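From: Gudrun Schwerdtfeger
Subject: Re: Zalgate, running order and print question

Reinhold Ruppert wrote:
> The November listing gives Zalgate at 94 minutes. The disc I have
> runs longer. Is there a second cut, and is it a sequel to
> Dravbridge or a remake? The posters suggest both.

It is a sequel. The confusion comes from the opening reel, which restages the ferry sequence from Dravbridge shot for shot with the new cast. After that the story moves on 52 years and none of the old roles return except the harbor clerk.

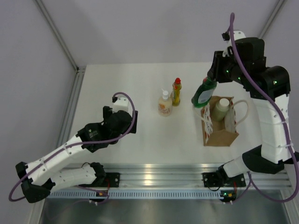 Two arms on the front rail, left gripper empty.

On the running time: 94 minutes is the theater cut. Your disc is probably the festival version, which keeps the courtroom scene. Check for a title card reading 1901 before the credits. Only the festival version has it.

> Who did the score?

Siliņa, on both films. The main theme is reused at a slower tempo and moved down a third.
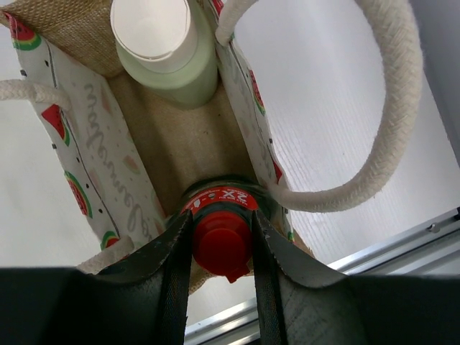
The end credits list a second composer for the dance hall music, but those cues were dropped before the final mix and the credit was left in.

Other points from the thread:

1. The aspect ratio on the disc is correct. The theater cut was matted in projection.

2. The subtitles drift after the reel change. Delay them by one second from that point. 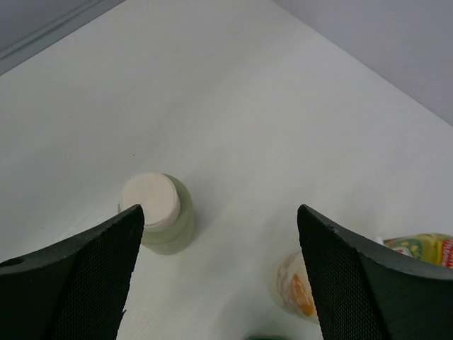
3. Greltlow is a separate production. It shares a writer and one set, and the plot does not connect.

4. The catalog number for the theater cut is 1121. The older list has two digits swapped, so searches on it fail.

> Would you show them in release order?

Yes. The ferry scene in Zalgate depends on having seen the first one. I would start at 7 p.m. with a short break between features.

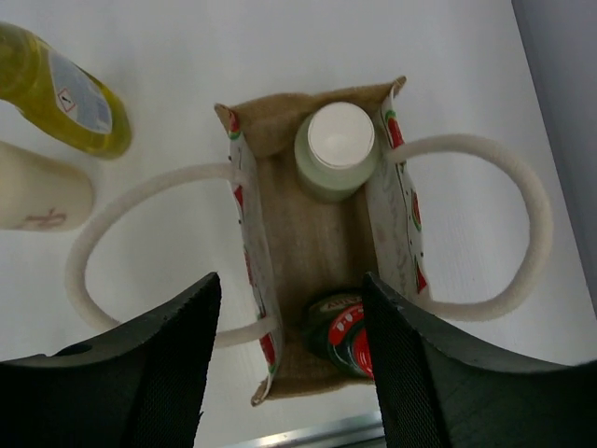

Jute tote with watermelon side panels, open, from overhead.

I still need the sound format for the Dravbridge print. If the leader is marked mono, tell me which reel you read it from, as reel three came from a different lab.

Gudrun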